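Section 4: Recording your first batch

By now you should have the Vurnix hand gripper charged, paired and showing up in the recorder. If it doesn't show up, go back to Section 3, because nothing below will work and you'll only get cross with it. I've written this the way I'd talk somebody through it at the bench, so read it once before you start pressing things.

One word before the steps. An "episode" is a single go at the task, from open fingers to open fingers. A "batch" is 40 episodes of the same task with the same object. The learner we ship (Ornby, the little tray icon) wants 200 usable episodes before its first training run is worth your time, and I'm much happier with 300.

4.1 Getting the table ready

1. Clear the top down to the object you're recording. Leave the room behind it as it normally is. I used to tidy everything away and hang a sheet, and the policy then went to pieces the moment it saw a shelf.

2. Pick your lighting and stick with it for the batch. Change it between batches if you like — a bit of variety does the learner good.

3. Wipe the finger pads with a dry cloth. No sprays, please.

4. Hold the gripper at a comfortable height over the table and open the fingers fully. Check the live view. You want both fingers showing and plenty of tabletop between them.

CAUTION: Keep your other hand well away from the fingers while the trigger is live. They don't know you from a tea towel.

4.2 What the gripper camera should give you 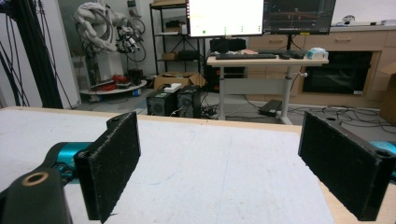
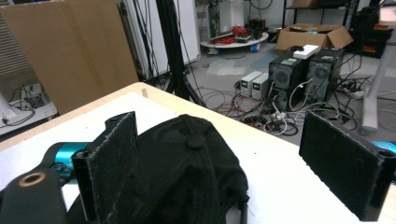
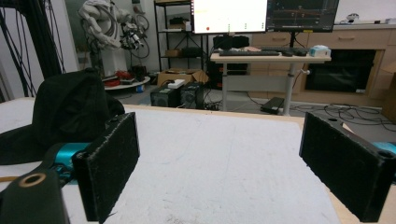

Both fingers are in view in all three, with the table behind them.

5. If a finger has dropped out of your live view altogether, the camera mount has slipped. Loosen the thumbscrew, nudge it back and run Check View again. Don't carry on and hope to fix it later, as there's no fixing it later.

6. Cloth is our standard starter task, and I'd begin with it even if you plan to move on to cups or boxes. Drop the cloth from a little way up so that it lands how it likes. Please don't arrange it nicely! A learner that has only met tidy piles is no use to anyone.

4.3 Recording

7. Press the side button once. Wait for the double beep. If you move before the second beep you'll lose the start of the episode.

8. Bring the gripper in at an ordinary pace, close on the cloth, lift, carry it to the drop spot and let go. Pretend you've only got the one hand, and that it's this one.

9. Open the fingers fully, hold still for a breath, then press the side button again.

10. Mess the cloth up and go again. Start from a different side every few episodes. I go round the table, which also stops my shoulder seizing up.

NOTE: Fumbles are fine. If you miss the cloth and then pick it up on a second try, keep the episode and tag it "recovered". If you drop it and give up, tag it "failed" and keep that too. The only ones I bin are those where somebody leans in and helps.

NOTE: The recorder numbers episodes across the whole project, so your second batch won't start again from one. If your last episode was 433, the next is 434, even if you've deleted a few on the way.

4.4 Before you pack up

11. Open the Ametti viewer and play a handful of episodes at double speed. You're looking for blurred stretches, skipped frames, and the trigger trace staying flat while the fingers are plainly moving.

12. If the trace is flat, recalibrate (Section 3.6) and record that batch again. Sorry. I've done it myself more than once.

13. Fill in the batch sheet: task, object, room, and who held the gripper. Left-handers, do put that down.

14. Copy the batch to your project drive and wait for the green tick before you switch the gripper off.

CAUTION: Don't pull the cable while the tick is still grey. The files will look complete and they won't be.

Camera mount adjustment and replacement pads are covered in Section 5.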